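Butix Tabletop Snack Station Set: Review

Posted March 24, 2018

I bought this set to replace a folding table and a pile of mixing bowls that I had been using whenever we put out food for a group. It was ordered through Gebretsadik, a restaurant supply shop that also sells to the public. The order was number 3451 and it arrived in two boxes. I have used it since September, which is long enough to say what holds up and what doesn't.

The set is sold as separate pieces that are meant to go together. Mine included a tiered bottle stand, two baskets, a white rectangular tray for packaged snacks, a beige serving tray and a slanted display stand. The food warmer is made by Britus and was bought at the same time, so I cover it at the end.

The bottle stand is the piece I would buy again first. It is clear acrylic with two levels. Six Coca-Cola bottles fit on it, three in back and three in front, and the back row sits high enough that people can see there is more than one row. Before this I stood bottles straight on the table and they got knocked into each other all afternoon.

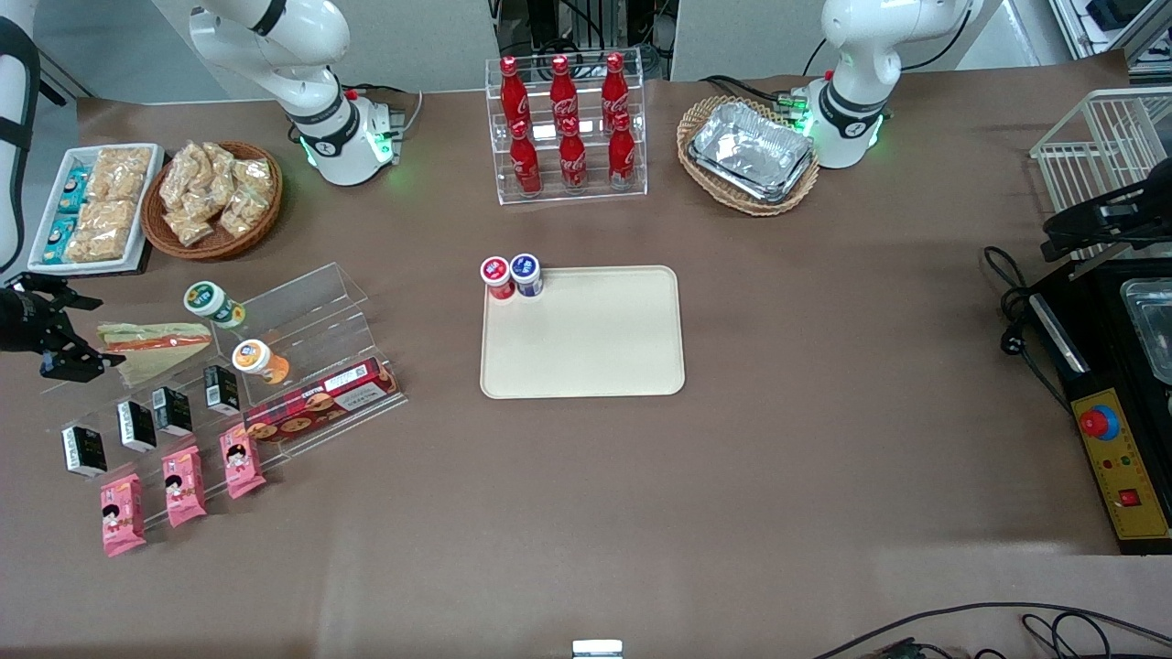
Acrylic does scratch. I washed the stand once with the rough side of a sponge and there is a dull patch on the lower level from it. Use a soft cloth and dish soap. It should not go in the dishwasher, and the sheet that comes with it says so in very small print.

The baskets are woven wicker, one round and one oval. I use the round one for bagged snacks and it takes a generous heap. The oval one is a good match for foil trays stacked inside each other. I had been keeping the foil trays in a drawer, and having them out on the table saves a trip when someone wants to carry food away. Neither basket has a liner. Crumbs go through the weave, so I only put wrapped things in the round one. The oval basket shed a few bits of wicker in the first week and then stopped.

The white tray is the plainest item in the set and needs the least care. Wrapped bars stand along one side and the pastries take up the rest. The sides are high enough that the pile stays put when you reach in from the front. I would have liked a divider. When the pastries run low they slide over toward the bars and the whole thing looks picked through.

The beige tray is for handing out orders. You set down a drink, add a snack and pass it over. It has rounded corners and a raised rim, and it wipes clean. With two small drinks in one corner there is still plenty of room for food. My complaint is that the surface is smooth, so light containers move around when you carry it. A thin rubber mat would fix that, and Plasilix sells one, but it costs extra and I have not bought it.
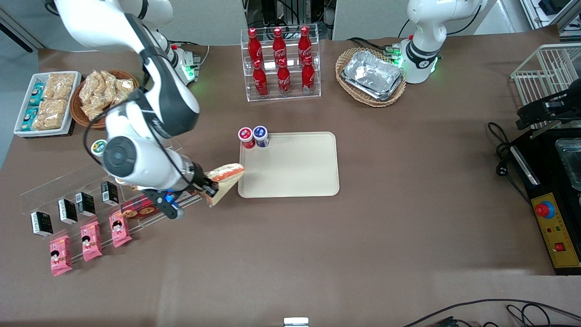
The beige serving tray with two small bottles on it, and the bottle stand behind.

The slanted display stand is also clear acrylic. Small boxes can be lined up along the back of it. I set it at an angle near the front corner of the table, where it is easy to reach from either side. It picks up fingerprints quickly and shows reflections under overhead lights, which can make labels harder to read. Turning it a little usually helps.

The Britus warmer is a different matter. It is black with stainless steel pans, and the controls are grouped on a gold-colored panel on the front. There is a red rocker switch for power, two small indicator lights and a large red knob on a blue base. The printing on the panel is small and faint. I had to get down close to read it the first time and have gone by memory since.

The pans are easy to clean and the rounded corners help. Heating is slow. I switch it on well before anyone arrives and put the food in already hot. The cord comes out from under the panel, on the same side you work from, so plan where it will run before you load the table. Mine goes across the tabletop and I have to keep trays clear of it.
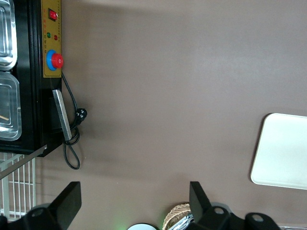

Britus warmer, showing the control panel, the pans and the cord.

The whole order came to just under $300. I think that is fair for the stands and baskets and a bit high for the serving tray. If the budget is tight, get the bottle stand and the round basket and use a tray you already own. The warmer is worth having only if you serve hot food often.

Rating: 4 out of 5 for the snack station pieces, 3 out of 5 for the warmer.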